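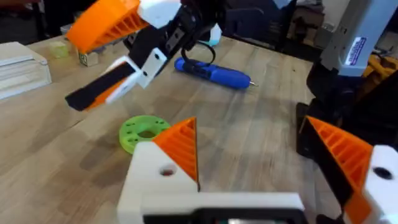
Teaching a two-arm cell by hand: is it worth it for a screwdriving job?

Posted in Automation and Workshop, May

We do small batches of flat ring-shaped parts, printed in bright green, with a circle of little holes that need screws. A salesman from Prelel wants us to buy a pair of arms and "show them the job" with remote control handles. You drive the arms yourself, they record it, you press a button and they copy you. He reckons 100 goes and an afternoon will do it.

I had a turn on their bench. Two grippers with orange ribbed fingers, a blue cordless screwdriver, one of the green rings, the usual clutter at the back. I got the ring where I wanted it, but picking up the screwdriver took me 5 tries and I have two good hands and a trade certificate. If I can't do it cleanly through the handles, what exactly is the robot learning from me? Has anybody got this working on a real job, day in and day out?

Tallow_and_Tin

benchrat

Yes and no. We tried it at Privdale on a sorting job and it did all right, because dropping a part in a tray doesn't need much accuracy. Screws are another matter. You can't feel anything through most of those handles, so you end up pressing too hard or hovering, and the arm copies both.

Some things I'd want to know before signing:

Who does the recording? If it's their demo man, who has been driving those arms for years, ask to see it trained on your goes instead.

What happens when the ring is turned a bit, or sits 3 cm to the left? Move it yourself while they're not fussing with it. Ours was fine until somebody moved the lamp.

How are they counting success? We were told "nearly always" and found that a screw standing proud counted as in.

The soft ribbed fingers are good for picking up odd shapes. For holding a driver square to a hole I'm less keen, as they give when you push. Bolt the screwdriver to the arm if you can. You lose the clever bit of the demo and you probably gain a machine that works.

Also throw away your bad recordings. All of them, even if it hurts. We kept ours in to make up the numbers and the arm learned to dither.

Mossop_Lane

just get a jig and an electric driver on a balance arm, 2 days work and you're done. never seen one of these things beat a bored teenager

quillon77

The jig is the right answer if the part never changes. You say small batches, so it may well change, and then hand teaching starts to look less daft. I still wouldn't pay for it on the strength of one visit.

We had a trial of the Bevura kit, guiding the arm by its wrist with the motors slack. It was much easier than the remote handles for one arm. With two it's hopeless unless you bring a friend, and then you're both standing in front of the cameras, so half of what it records is your sleeves. For two arms I'd put up with the handles.

Ask for a trial on your own bench with your own rings, and leave it running on a Friday when everyone's busy and can't nurse it. Count how often somebody has to walk over. The Quezada people refused when I asked them for that, and we didn't buy.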